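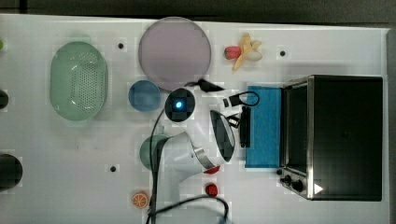

Netent > Who we are > How we work

Netent is a small company that writes working rules for robot arms which share a table with people. We do not build robots. Our customers already have them, in school laboratories, test kitchens and small repair shops, and they come to us when they want the daily work to be safe and the results to be comparable from one month to the next.

The company started in a rented room in Clamcombe, and our first rule book had 3 pages. The present one, which we call the Gebreyes Rules, has 182 rules, and customers receive a new edition every October. Each rule must be short enough to be read aloud by the person standing at the table. If two of us understand a sentence in different ways, we write it again.

Most of our rules concern ordinary matters. Before the arm is switched on, one person is named as the operator, and only this person gives commands. Everybody else keeps their hands behind the table border. The operator must be able to reach the stop button without taking a step. Cables are checked at the beginning of every session, and again after any change of tool, to be sure that the arm can make its full movement without pulling them.

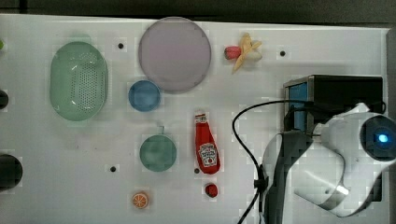

We also have rules for the objects which the arm will handle. A set of objects is chosen before the session and written on a sheet, with the starting place of each one. Nothing is added to the set halfway. When an object falls or rolls away, the operator stops the arm first and picks up the object second. We are quite strict about this order, and new operators practise it before they do anything else.

A failed attempt is recorded in the same way as a good one. In our early years we sometimes received notebooks with only the good attempts, and it was not possible to learn very much from them. Our shared log, Nirkumia, now holds more than 3325 session sheets, and the failed attempts are the part we read with the most attention.

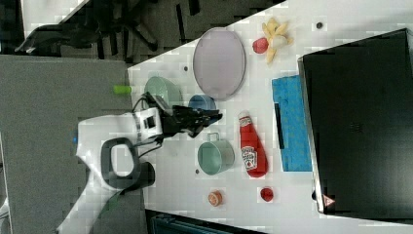

Do we need our own engineer to follow your rules?

Most of our customers have none. The rules are written for the person who runs the session, and the training for this takes two afternoons. For changes to the arm itself, such as a new gripper or a different speed limit, we ask that you call the manufacturer's technician and send us a copy of the report.

Our office and practice room are at 218 Mill Road, Clamcombe. Visitors are welcome in the practice room by appointment, and we ask them to wear closed shoes and to tie back long hair.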